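Progress report to the Prutis Fund
Online privacy advice for older residents in Fastby
October 11, 2020

The grant pays for one part-time adviser and the drop-in sessions at Fastby library, plus the printed guide. The library closed its meeting room in spring, so from then until August all of the advice was given by phone or video call. We agreed this change with your office at the time and the budget lines have stayed as they were.

Work done since the last report

We have now helped 59 people go through the privacy settings on their social media accounts. Most had never opened the settings page before. The commonest problems were birthdays and phone numbers open to anyone, old photo albums set to public, and location left switched on in phone apps. Seven people had a second account they had forgotten about, and we helped them close it.

Photo tagging takes up the most time. People are often tagged by grandchildren or by clubs they belong to, and the menus for reviewing tags are different on a phone and on a laptop. We now cover the phone version first and leave the laptop for a second call if the person wants one.

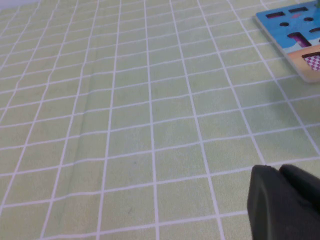
Phone calls take longer than sitting side by side did. We allowed 40 minutes for each and have kept to that in most cases, though calls where the person has lost a password can run well over. We have started asking people to find their password notebook before we ring, and that has helped.

The printed guide is finished. Solwood printed 2,000 copies and delivered them in August, a fortnight behind schedule. They went to the two surgeries, the chemist and the food parcel scheme. Two pages are already out of date after a change to the menus on one of the sites - we have put a corrected sheet inside the copies we still hold.

Spending

We have spent £2,565 of the materials budget. This covers the printing, postage and the headset and webcam for the adviser. Travel is well under budget for obvious reasons. We would like to move the unused travel money to phone costs and need your agreement in writing before we do.

Sárközi, who host our booking page, have moved it to a new server. The page now asks only for a first name and a number to ring back on, and bookings are deleted after the last call. The old form also asked for a date of birth, which we did not need.

Problems

Video calls have been little used. Several people tried one and asked to go back to the phone. We do not plan to push this further.

Next steps

Reopen one session a week at the library if the room becomes available - otherwise carry on by phone.
Check the guide against the current menus before any reprint.
Ring back everyone helped before August to see whether their settings have stayed as they left them.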